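Destination Studies, Unit 6: Writing About a Seaside Town
Notes by Tatiana Vondráček

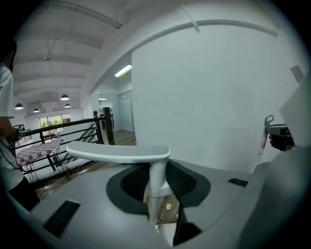
Office chair with a mesh seat and a padded armrest.

Right, we carry on from the Plaltomden brochure. I asked you to underline every word that could describe any seaside town anywhere, and I got 38 on the first page alone! "Stunning" came up more than I'd like. So did "hidden gem", for a place with a car park for 230 coaches.

What I want you to look for is the stuff only a local would tell you — where the ferry queue starts, which end of the beach gets the wind, what's shut before June. Compare the Fultari harbour leaflet, which is plain as anything but gets you from the station to the lighthouse without a wrong turn. I love that leaflet.

A word on prices: leave them out of your main text and put them in a box, so they're easy to change next season.

For next time:
Read Głowacki on resort towns, chapter 3 (skip the bit about railways unless you're keen).
Write one paragraph on a town you know well, no adjectives in the first sentence.
Swap with a partner. Kenneth, you're with me as we're an odd number.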